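4. First start of the private well supply

This section is for the owner of the house or the person who looks after the water. It starts at the point where the drilling crew has left, the well cap is closed, and the Plumivix controller is already fixed to the wall by the electrician. If the controller is not fixed yet, go back to section 3.

Please read the whole section one time before you begin. Some steps must follow quickly one after another, and it is not comfortable to read with wet hands.

4.1 What you need

Flat screwdriver, medium size
Bucket, 15 liters or larger
Garden hose, long enough to reach a ditch or a lawn
Two clean glass bottles with caps
The Kinico sample kit (it comes in the same box as the controller)
The borehole log that you received from the driller

The borehole log is the paper with the depth of the well, the resting water level and the tested yield. Without the tested yield you cannot set the controller correctly. If you have lost it, ask the driller for a copy. He is keeping one.

4.2 Before you switch on

1. Close the main valve between the pressure tank and the house. The handle must stand across the pipe.

2. Connect the garden hose to the drain tap under the pressure tank and put the other end outside. Choose a place which is lower than the well head and not near to it. Water that runs back to the well head can carry soil down along the casing.

3. Open the drain tap fully.

4. Check the air pressure in the tank with a normal tire gauge. The tank must be empty of water when you do this. The correct value is printed on the label of the tank, and it is different for each size.

CAUTION: The pump must never run dry. If you hear the motor but no water comes from the hose after 2 minutes, switch off at the isolator and wait. Do not try again more than one time. Call your installer.

5. Go into the kitchen and unscrew the small strainer from the end of the faucet. Do the same in the bathrooms. Fine sand from a new borehole will block these strainers in one morning. Keep them together in a cup, so they don't get lost.
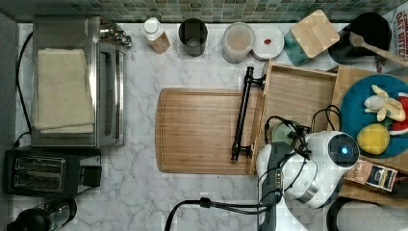 6. Turn the water heater off, and also the ice maker and the dishwasher if they are connected. They should stay off until you have finished part 4.4.

7. If the house has a water softener, set its bypass valve to BYPASS. The resin does not tolerate sand or chlorine.

4.3 Flushing the borehole

8. Switch on the isolator. The display of the controller shows the version number and then the word READY.

9. Press MODE until you see FLUSH, then hold OK until the green light is blinking. The pump starts slowly and reaches its normal speed after a short time. This is the soft start and it is not a fault.

10. Watch the water at the end of the hose. At the beginning it may be gray or brown — this is drilling dust and clay and it is normal for a new well. Let it run until it is clear.

11. Fill the bucket and leave it standing for 15 minutes. Look at the bottom. If there is a layer of sand which you can feel between your fingers, continue flushing for 2 hours and make the bucket test again.

Note: In some wells in limestone the water becomes clear, and after that becomes cloudy again when the pump is stopped and started. Stop and start the pump at least two times before you decide that the flushing is finished.

12. Write the total flushing time on the last page of this manual. The service technician will ask for it.

Note for slow wells: If the tested yield in your borehole log is below 7 liters per minute, do not use the FLUSH mode without pause. Press MODE again and choose FLUSH-P. The pump will then work and rest by turns, and the water in the borehole has time to come back. The flushing takes longer. You may leave the hose outside during this, but please remain in the house.

4.4 Disinfection

A new borehole is always disinfected before the first use, also when the water looks perfect. Tools, pipes and pump were lying on the ground before they went down the hole.

Most drillers make the disinfection as a part of their work. Look in the borehole log for the line "chlorinated by" and a signature. If the line is signed, you may start with step 15. If it is empty, the driller or a licensed well contractor has to come back and do it. We do not give the quantity of chlorine in this manual. It depends on the depth and diameter of the borehole, and a wrong quantity can damage the pump seals.

When the chlorine is in the well, you continue yourself:

13. Close the drain tap. Open the main valve to the house slowly. Go to each faucet, first cold and then hot, and let it run until you can smell chlorine. Then close it. Do not forget the toilets and the outside taps. The heater remains off, but its tank must be filled with the chlorinated water.

14. Leave everything closed for the time which the contractor wrote down. During this time the water is not for drinking, cooking, washing, or for animals. Put a note on the kitchen faucet if there are children or guests in the house, and fill the kettle and the coffee machine only with bottled water.

15. After the waiting time, run the garden hose outside until there is no smell of chlorine. Do not lead this water into a septic tank or a pond with fish. After that open the faucets inside one by one, until the smell is gone there too.

CAUTION: Never mix well chlorine with vinegar, descaler or any other cleaning product. The gas which comes out is poisonous.

4.5 Taking the water sample

Wait some days of normal flow before you take the sample. If you take it too soon, rests of chlorine in the pipes will make the result look better than it is.

16. Use the kitchen cold faucet, with the strainer still removed. Wipe the faucet with the alcohol cloth from the Kinico kit and let it dry.

17. Let the cold water run for a few minutes with a full stream, then make the stream thin, like a pencil.

18. Open the sample bottle only now. Do not touch the inside of the cap, and do not put the cap down on the counter with the inner side on the surface. Hold it in your other hand. 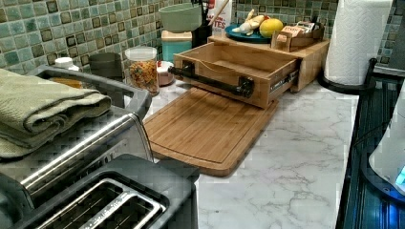 The bottle from the kit has a little white powder on the bottom. This is not dirt and it must not be rinsed out, it stops the effect of the chlorine. Fill the bottle up to the line and close it immediately. The two glass bottles you fill directly after, up to the top, without air. They are for the minerals test.

19. Write on each label the hour, the name of the faucet and the well number. The well number is on the first page of the borehole log.

20. Keep the bottles cold and bring them to the laboratory on the same day. A sample taken at 11 in the morning can usually be given in before closing. A sample from the evening must be taken again.

Do not drink the water until you have the result in writing. If the laboratory finds bacteria, the disinfection has to be repeated, and this happens quite often with new wells. It is no reason to think that the borehole is bad.

4.6 Setting the controller for daily use

21. Hold MODE and OK together until SETUP is shown.

22. Go to YIELD and enter the tested yield from the borehole log. Do not enter the maximum yield. The maximum was reached only for a short moment of the test.

23. Go to CUT-IN and CUT-OUT and enter the two pressures from the label of the tank. The air pressure from step 4 must be a little lower than the CUT-IN pressure, otherwise the pump will start and stop too often.

24. Go to DRY RUN and choose ON. We recommend not to change this later, even if the alarm is disturbing you. In a dry summer the alarm is the only sign that the water level is going down.

25. Hold OK until SAVED is shown. Screw the strainers back on the faucets, set the softener to SERVICE and switch on the water heater.

If the display shows E7 after saving, the value for YIELD is higher than the pump can give. Compare it again with the log, and check that you entered liters and not gallons. Controllers supplied by Taheri were set to gallons at the factory. You find the unit under SETUP, UNITS.

For wells of the Flisidness housing project the controller has a common alarm line to the pump house. In this case do not change the setting LINE, and inform the site technician, Přemysl Brabec, before step 8 and again after step 25.

Continue with section 5, Monthly checks.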